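Guides > Kullen Folding Board > Section 3: Your First T-Shirt

3. Folding a T-shirt flat, start to finish

Now for the fun part! Shirts are what most people buy the Kullen for, and once you get the hang of the side folds you'll want to do the whole drawer. Practice without the board first, on a bare stretch of table, so your hands learn the shape.

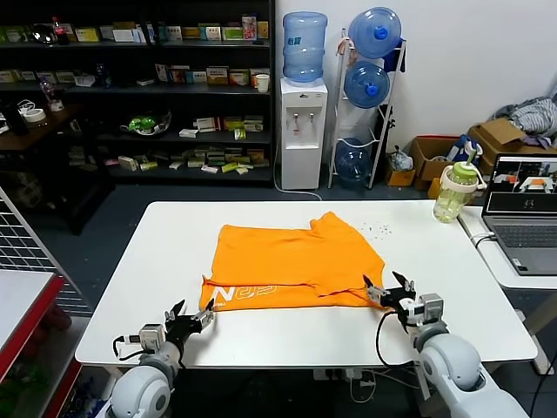
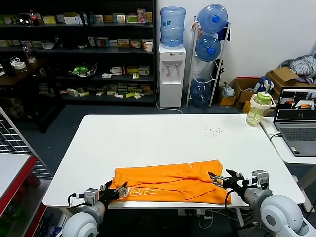 Orange T-shirt on a white table, before the first fold.

1. Lay the shirt with the neck pointing away from you and the hem toward you.

2. Take hold of the hem near each side seam and pull gently outward, then toward you. Most of the creases will go. The small ones that stay behind are fine.

3. Check the sleeves. If an edge has flipped under or over, smooth it out now (it makes a lump later, and you'll be hunting for it through four layers of cotton).

4. Fold the left side in to the middle of the neckline, sleeve and all, then turn the sleeve back so it lies straight down. Repeat on the right.

5. Bring the hem up to just below the collar, then fold once more. Turn it over and there's your shirt!

NOTE: Printed shirts fold with the lettering inside or outside, as you like. I like mine outside so I can find the one I'm after – but if the print is thick, go gently across it and don't press the crease down hard.

CAUTION: Brush crumbs off the table before you start, and keep drinks well back, lid or no lid. Do not iron on the board.

Once you've done a few by hand, slide the board under at step 4 and use its edges as your guide. Large and extra-large shirts need the side flaps pulled out to the second notch. For kids' sizes, leave them in and skip the last fold.

Give it 30 shirts. By then you won't be looking at this page at all, and you can go on to Section 4, long sleeves, which is even better.

Guide written by Shiuli Seneviratne | Kullen, 787 Kershaw Road, Plidville | © Kullen | Back to top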